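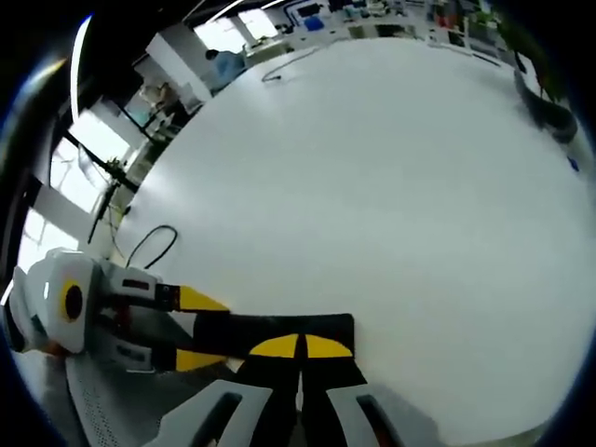
Can the Gastell hand-held gripper be hired before a department commits to buying one?

Irisard offers a hire period of one month, and the hire fee is taken off the price if the kit is then bought.

To: Nyanda equipment list
Subject: Re: Gastell hand-held gripper kit, terms and suitability

Dear colleagues,

Thank you to all who sent comments on the Gastell kit. The reply below is sent on behalf of the Nyanda equipment office and answers the points raised by Wilson Rivadeneyra, whose message is quoted for those who joined the list afterwards. Prices are those given to us in writing by Irisard and exclude delivery.

On September 4, 2025, Wilson Rivadeneyra wrote:

> Dear all,
>
> Our group at the Nullitz site is considering the Gastell kit for
> recording demonstrations of handling tasks, mostly with fabric items
> such as pouches, covers and straps. We have read the Irisard leaflet
> and find it thin in several places.
>
> I should be grateful if the equipment office could state:
>
> (a) what is supplied for the price, and whether two grippers may be
> ordered together for two-handed work;
> (b) how the tool behaves with soft goods, as the leaflet mentions
> only boxes and bottles;
> (c) what the weight is in daily use, and whether any member of staff
> has found it tiring;
> (d) who carries out repairs, and for how long the supplier is bound
> to do so without charge.
>
> We would also welcome sight of the review notes if they are in a fit
> state to be passed on. Our budget request must be lodged by January.
>
> With thanks,
> Wilson Rivadeneyra

The points are taken in the same order.

(a) What is supplied

The standard kit is one gripper, one charger, a spare set of finger pads and a carrying case. The price is £910. A second gripper may be added to the same order, but there is no reduction for the pair, and the two must be matched by the supplier before they leave the works. Groups wishing to record two-handed tasks should state this on the order form. We are told that matching can be done at a later date, but both units must then be returned to Irisard, and the office would prefer to avoid the delay.

The software licence is included for the first year. We have asked for the renewal charge in writing and have not yet received it. No order should be placed on the assumption that renewal is free.

(b) Soft goods

Our review covered flat fabric items at some length, including items held at one end by one gripper and at the other by a second. The pads hold thin cloth securely. Thick seams are less satisfactory, and in several of our trials the cloth crept along the pad when the second gripper pulled against it. Reviewers found that taking a smaller amount of material between the pads gave a better hold than a deep grip. Items with hook-and-loop fastenings are best closed before the recording begins.

Irisard lists a softer pad for textiles as an extra. It was not available to us during the review and we can offer no opinion on it.

(c) Weight and handling

Each gripper weighs 700 grams as supplied. The tool is held by the handle with the fingers curled round the grip, and most of our reviewers were at ease with it after a short period of practice. Two of them reported a tired wrist at the end of a long session, in both cases when working seated with the elbow unsupported. The office recommends a pause between sets of recordings and a chair set high enough for the forearm to clear the table.

Staff with small hands should try the tool before an order is placed. There is one handle size only.
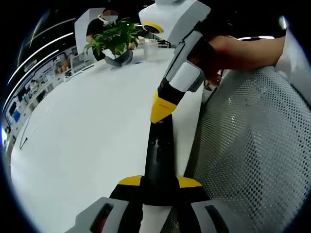
(d) Repairs and guarantee

The guarantee runs for 365 days from the date of delivery and covers the body, the fingers and the internal parts. Pads are treated as consumable items and are excluded. Repairs are carried out by Irisard at its own premises. There is no local agent, and the group is responsible for the cost of sending the unit out.

During the review we returned one gripper with a finger that did not close fully. It came back in working order, although the covering note did not say what had been replaced. We have asked that future repair notes list the parts fitted.

Review notes

The notes are being put into order and will be placed in the shared folder under the Gastell heading. They include the task sheets, the reviewers' comments and the letter from Irisard setting out the hire terms. The comments on left-handed use are incomplete, and any group with a left-handed member willing to spend an hour with the kit is asked to write to this office.

Ordering

The office holds 3 kits for loan within Nyanda. Loans are for two weeks and may be renewed once if no other group is waiting. Requests should give the name of the person responsible for the equipment, the room in which it will be used and the dates required. Cases must be returned with all pads, used or unused.

Groups intending to buy should send their form to us in the usual way and should not write to the supplier direct.

Yours faithfully,

Equipment Office, Nyanda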